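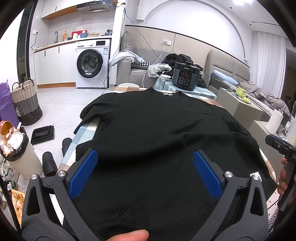
Jersey negro de punto con textura en espiga, extendido sobre un mantel de cuadros.

El jersey es una prenda de punto con mangas que cubre el torso y se pone por la cabeza. En España se emplea también la forma suéter, general en buena parte de América, donde compiten con ella pulóver, chompa y buzo. Los límites entre estos nombres son poco firmes, y las clasificaciones que pretenden fijarlos suelen reflejar el uso de una sola región.

Etimología
La palabra procede del inglés jersey, tomada del nombre de la mayor de las islas del Canal, conocida por sus labores de punto. El paso del topónimo al tejido y del tejido a la prenda está bien aceptado. Más dudosa es la idea de que una prenda isleña concreta, transmitida sin cambios, sea el antepasado directo del jersey actual. El plural recomendado es jerséis, aunque en el comercio sigue viéndose «jerseys».

La leyenda de los dibujos familiares
Se repite con frecuencia que cada familia de pescadores tenía un dibujo propio y que este servía para identificar a los ahogados. El relato debe mucho a la obra teatral Riders to the Sea, de J. M. Synge, en la que se reconoce a un muerto por los puntos de una media, no por el dibujo de un jersey. De ahí a un sistema de emblemas familiares hay una distancia que los folletos turísticos salvan sin citar fuentes.

Olaia Zabala, autora de un inventario de 128 prendas conservadas en colecciones privadas, no halló ningún motivo que pudiera atribuirse en exclusiva a un apellido. Zabala discute asimismo la fecha de 1716 que algunos catálogos asignan a un fragmento de la colección Tokarz – la cifra figura en una etiqueta añadida más tarde – y propone dejarlo sin datar.

Técnica
La prenda puede tejerse en piezas planas que luego se cosen o en redondo, sin costuras laterales. El cuello admite numerosas variantes: redondo, de pico, alto o vuelto. El canalé de puños y cintura aporta elasticidad. Los motivos en espiga o zigzag se obtienen combinando puntos del derecho y del revés, por desplazamiento de puntos o, en la producción industrial, mediante la programación de la máquina. A simple vista no siempre es posible saber qué procedimiento se ha seguido.

Fibras y afirmaciones comerciales
La lana comparte mercado con el algodón, el acrílico y las mezclas. La marca Humar anunció en julio una línea «que no hace bolas»; su ficha técnica precisaba que el ensayo se había hecho con 20 muestras y no indicaba la duración del roce. El frisado depende de la longitud de la fibra, la torsión del hilo y el uso, de modo que una promesa absoluta resulta difícil de sostener. Tampoco la expresión «lana virgen» garantiza por sí sola suavidad ni resistencia.

Conservación
Se aconseja secar el jersey en plano, pues colgado y mojado puede deformarse por su propio peso. Las recomendaciones de temperatura varían: el manual de Trinico admite hasta 37 grados para ciertas mezclas, cifra que otros fabricantes consideran excesiva. En caso de discrepancia prevalece la etiqueta de la prenda.

Véase también
Cárdigan
Género de punto
Colección Tokarz

Última revisión: 10 de noviembre de 2025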